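In March I visited the open day at Valden together with Maham Virk. We paid 2 pounds each at the door and were given a small map of the rooms.

The room I liked most was on the upper floor. It is very plain, and I stayed there longer than I had planned.

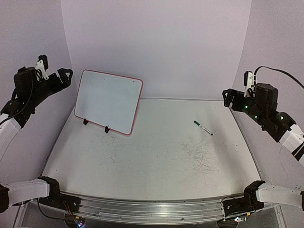
The white table with its rounded walls, Valden.

The table top has many grey scuffs and scratches, and I find this nicer than a new one. Afterwards we took the bus to Emstead for tea.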